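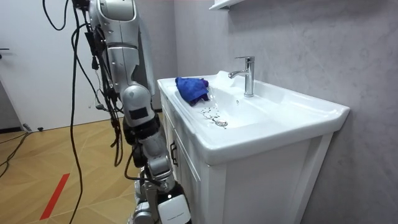

White basin and cabinet against the grey wall, with the herringbone floor

Noliddale Home Forum > Bathrooms > Basins and vanity units

Thread: Sealing a ceramic basin on a cabinet, and a wooden floor next to it

amaodoi
2022-07-12
Two questions, same room. The basin is the ceramic sort that sits on top of the cabinet, with a wide flat rim and a raised lip. The front sticks out a little past the cabinet and curves out towards the wall on the right. I want to know what to run along the wall side. The fitter used an acrylic filler, painted over to match the grey, and it has split.

Second question is the floor. It is wood, laid in herringbone, and it goes right through from the hall. My brother-in-law says it will be ruined within a few years and I should have vinyl put down before that happens. I would like to keep it. Has anyone had wood beside a basin for a long time?
Ama Odoi

plinthandgrout
Acrylic is the wrong stuff there. It doesn't stretch much and it isn't meant for a wet edge. Rake it all out, clean both sides with meths, let it dry overnight, then use a sanitary silicone. White against a white basin, or clear if you don't like the line against the grey.

Is the gap the same width all the way along? With a curved edge it usually isn't.

amaodoi
It is 2 mm at the front and 3 mm at the back. I checked with a feeler gauge.

plinthandgrout
That's fine then. Anything under 5 you can do in one pass. Tape both sides, run the bead, smooth it once, and pull the tape while it's still wet. People leave the tape until it has skinned over and then the edge tears.

Mossy_Bank
I would not use clear. I did ours in clear and you can see every speck behind it, and it went yellow inside two years. White is easier to live with.

Agree with your brother-in-law about the floor, sorry. Wood in a bathroom is asking for trouble. We took ours up after the boards cupped in front of the bath.

rentedhalf
In front of a bath is a different matter from in front of a basin. You don't step out of a basin.

Mossy_Bank
You do if you have children. You would be surprised how much goes over the rim when a four year old washes her hands.

rentedhalf
I have two of them and the floor gets wiped. It is a wooden floor in a room with a tap in it, same as most kitchens.

toller_j
What finish is on the wood, Ama? That matters more than anything else anyone will say here. Lacquered boards shrug off splashes until the lacquer wears through, and then water gets in at the joints and you see dark lines. Oiled boards mark sooner but you can clean and re-oil a small patch without touching the rest. With herringbone there are a lot more joints than with straight planks, so I'd want to be sure of it.

amaodoi
Oiled. It was done by the people before us, and they left half a tin of Dogbe floor oil in the cupboard, so I'm assuming that is what went on. There are no dark lines anywhere. There is one pale ring by the door where a plant pot used to stand.

toller_j
Then you are in decent shape. Try a drop of water on a board near the basin. If it beads and sits there for ten minutes, leave the floor alone. If it soaks in and goes dark, clean it and re-oil that area. Don't put new oil on over old grime.

On the plant pot ring, rub it with a grey pad and a bit of the same oil, along the grain of each block and not across. It may not go entirely.

kettlestitch
Reading this with interest as we are about to buy much the same kind of unit. Is the cabinet any good for storage once the waste pipe is in? The one we saw in the Talutstead showroom had a shelf with a great square cut out of the middle of it and I couldn't see what you'd put either side.

amaodoi
Ours has the trap in the middle as well. I keep toilet rolls on the left and cleaning things on the right in a plastic tub. The tub is worth doing, as bottles leak and the cabinet base is the first thing to swell. We paid 134 pounds for the unit secondhand, basin included, so I wasn't expecting much from it.

kettlestitch
That is a good price. We were quoted a lot more than that for the Pito one and the basin was extra.

plinthandgrout
The Pito cabinets are all right. The backs are thin, so fix through the rails and not through the back panel. I've refitted one that had come away from the wall because whoever put it in went straight through the panel with short screws.

Also, Ama, while you have the sealant gun out, look at the joint between the basin and the top of the cabinet. Most people do the wall and forget that one. Water that runs over the front goes under the overhang by itself and sits on the cabinet edge. A thin line of silicone underneath, set back where it can't be seen, stops that.

Mossy_Bank
I don't like that. If you glue the basin down all round you can't get it off again without wrecking the cabinet. I'd do the back and the wall side and leave the front open so that you can see if anything is leaking.

plinthandgrout
Silicone cuts. A length of fishing line sawed through it and the basin lifts off. I've never had to break one.

Mossy_Bank
I have. Ours had been stuck with something much stronger and the rim chipped. Fair enough if it was the wrong product, but you don't always know what the last person used.

rentedhalf
You could do the front and leave a gap in the middle the width of your thumb. Water can get out and the basin can still come off.

amaodoi
I'll do the wall side first and think about the front. Does it matter whether the basin is full when I do it? My dad always fills the bath before he seals round it.

plinthandgrout
That's for baths, as they drop with the weight. A ceramic basin on a solid cabinet won't move enough to bother with. If yours does move when you lean on it, get the cabinet fixed properly before you seal anything. That might be why the acrylic split.

amaodoi
I've just leant on it and it does move. Not a lot, but I can feel it at the right-hand side.

plinthandgrout
There you are then. Open the doors and look at the rail along the top at the back. There should be a fixing at each end. Put a level across the rim as well, front to back. If the floor runs out a bit, use plastic packers under the low side, not card or folded paper.

toller_j
And don't drag the cabinet if you have to pull it forward. Empty it, lift it, and put an old towel under each end. Oiled blocks scratch easily and a scratch across herringbone shows more than you'd think because it crosses the grain in two directions.

amaodoi
Update. One of the fixings had pulled out of its plug. I've put in a longer screw and a proper plug for plasterboard and it is solid now. Old acrylic is all out, which took most of an evening with a plastic scraper. Water drop on the floor beaded up nicely next to the basin and soaked in a bit by the door, so I'll re-oil over there and leave the rest. Silicone tomorrow.

toller_j
Keep the door open while the oil cures, and lay the rags out flat outside to dry. Don't screw them up and put them in the bin, they can heat up and catch.

kettlestitch
Which white did you get in the end?

amaodoi
Just the plain sanitary white from the builders' merchant. There were two others, one called arctic and one called ivory, and plain was closest when I held the chart to the rim.

Mossy_Bank
Good choice. Still think you want a mat down in front of it. Cotton, not rubber-backed, the rubber ones leave a mark on oil.

amaodoi
That I can do. Will order one.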